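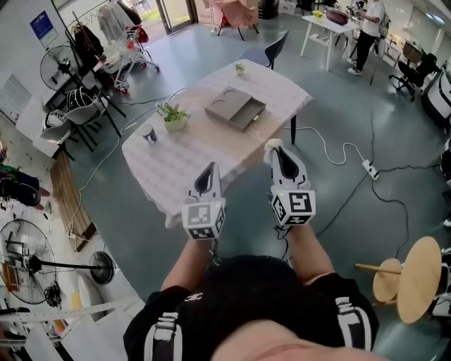
Cullitz gives the office table a cloth, a drawer and something to look at

Wednesday, October 28, 2020

Cullitz, the Dradden office furnisher, today launches Oria, a small collection for the table that every workplace owns and no department will admit to. It goes on sale this week through the Cullitz showroom on Ramalho Street and by post.

Oria has a modest aim. It would like the shared table to stop being the place where dead batteries and takeaway menus go to be forgotten. To this end it offers a pink and white checked tablecloth, a grey box with a drawer in the front, and potted plants in a few sizes, from a leafy one with small yellow flowers in a cream pot down to a succulent in a white pot so tiny that it asks for almost nothing.

The tablecloth was the subject of most of the arguments. Cullitz has spent years selling offices furniture in black, white and several kinds of grey, and parts of the sales team felt that checks belonged at a picnic. The cloth was tried out in the showroom in April, on a plain table with black legs and a dark grey chair behind it, and was supposed to come off again after a week. It stayed.

"People sit down at it and lower their voices," said Ľubica Lukáč, who leads the Oria collection. "Then they ask if there is cake. There is no cake. We are looking into that for next year."

The box has its own rules, printed on a card in the drawer. Small things go inside and the drawer gets shut, although the company accepts that it will spend much of its life half open. The lid has two round hollows in it. Cullitz staff have strong and conflicting views on what these should hold, and customers are invited to form their own.

Extension leads are not covered. "We can dress a table," said Lukáč. "The floor is between you and your electrician."

The cloth costs £30 and the box £60. Plants are priced by size, and the smallest is cheap enough to replace quietly before anyone comes back from holiday. The first run is 900 boxes, all of them grey. Requests for other colours will be read with interest – and, for now, filed in the drawer.

Visitors to the Ramalho Street showroom can see a table laid with the collection on weekday afternoons, in visits of 60 minutes. Booking is by telephone. Samples of the cloth are available to the press and should be returned ironed.

Press contact: Ľubica Lukáč, Cullitz, Ramalho Street, Dradden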